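FOR IMMEDIATE RELEASE

Rondbridge community kitchen reopens in March with longer hours and a bigger pantry

The Catacutan Street Community Kitchen is delighted to be opening its doors again this March, after 14 weeks of repairs and a good deal of patience from our neighbours in Rondbridge. We'll be serving hot lunches to roughly 200 people a week — and yes, the lentil soup is staying on the menu!
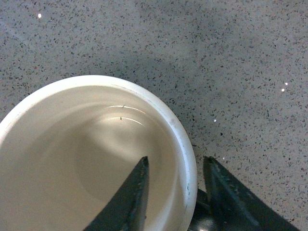
Local grocer Skenora has kindly agreed to supply fresh vegetables through to the end of winter, and there are now 40 seats in the dining room, along with a colouring corner for the little ones while Mum or Dad finishes a cuppa.

Lunch runs from 11:30 am to 2 pm, and there's no need to book. Donations of rice, tinned tomatoes and flour are always welcome at the side door.

ENDS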